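Donico opens its Grakberg robot hall to 795 visitors

GRAKBERG, November – Families, school groups, retired machinists and one entire brass band came through the doors of Donico's robot hall at Grakberg for its autumn open day, and the tea urn had to be refilled well before noon. In all 795 people signed in, against 354 last year. It was the busiest open day the hall has ever had, and a very cheerful one!

The big draw was Petek, Donico's tabletop arm for light picking and sorting, which was shown to the public for the first time. Demonstrations ran on the hour from 10 am, each to a full bench of visitors, and the 400 printed programmes were gone by lunchtime. (More are on order, and anyone who missed out can collect one from reception.)

"We wanted people to get close enough to hear it," said Vesna Karagiannis, who leads the Petek team. "You can follow a lot of what the arm is doing just by listening to the joints. A girl of seven told me it was sighing, and I've been hearing it that way ever since."

Visitors could also try Drolis, the teaching handle used to guide the arm through a task by hand. There was a queue for it all day, and 87 people had a turn. Some were remarkably good. Others drove the arm gently and repeatedly into its soft stop, which is exactly what the soft stop is for.

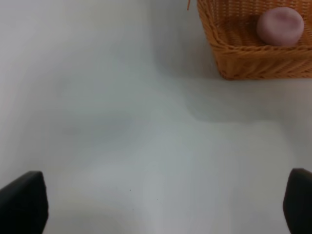
Petek works with a small camera at its wrist, and a talk in the side room looked at what the arm has to go on when it reaches for something. People who handle baskets every day give them very little thought, but a woven wicker one with a thick braided rim asks a good deal of a robot. A round pink object resting inside is partly hidden by the front rim, and the fingers have to come down over the edge to get at it. Braulio Zepeda, who gave the talk, took questions for so long that the next session started late.

"The best question came from a baker," he said. "She asked how it knows when to stop squeezing. We spent twenty minutes on that and could have gone on all afternoon."

School parties wishing to visit the hall during term time are very welcome. Morning visits last two hours, include a turn with Drolis, and can be booked through the Donico visits desk at Grakberg. The hall is step-free throughout, and there is parking for coaches behind the main building.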